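Masking out the gripper fingers before you train

If you've followed the earlier parts you'll have a folder of wrist camera clips and a loader that reads them. Today we're doing the bit I kept putting off, which is hiding the fingers from the segmenter so it stops thinking they're part of whatever is on the table.

I first ran into this with dark cloth. My segmenter (I'm using Kedex, but any of them will do it) kept gluing the black plates of the gripper onto the fabric behind, and the grasp planner then went for a point on its own fingers. Very annoying!

Start by picking one frame where the fingers are well apart and the background is busy. You want a hard one. 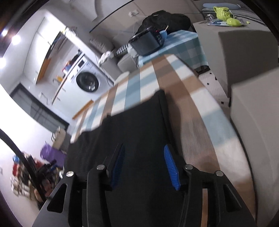
My test frame: black plates, blue ridged pads, black fabric on a checked cloth.

Open your frame in the mask tool and draw round the plates and both pads as one shape. Don't bother going into the triangular cut-outs, just fill straight over them. Watch the left pad, as it's in shade and much darker than the right one. I tried picking the pads out by colour first and the threshold that suited the bright side lost half of the other, so draw it by hand and save yourself the evening.

Save it as finger_mask.png next to your config, then set:

mask_path: finger_mask.png
mask_grow: 14
min_blob: 250

mask_grow pushes the edge out by that many pixels, and 14 covers the wobble in my mount. Go up to 40 if yours is looser, though you'll start losing the very spot you're trying to grasp. min_blob throws away the little crumbs left over.

One mask only works for one finger opening, of course. I draw one fully open and one closed, and let the loader blend between them using the logged width. Rhodri Mostyn sent me a neat patch for that and it's in the repo under tools.

Now run the check script over 1,000 frames and flick through the overlays. If blue keeps peeping out at the fingertips, redraw the tips a bit fatter and run it again.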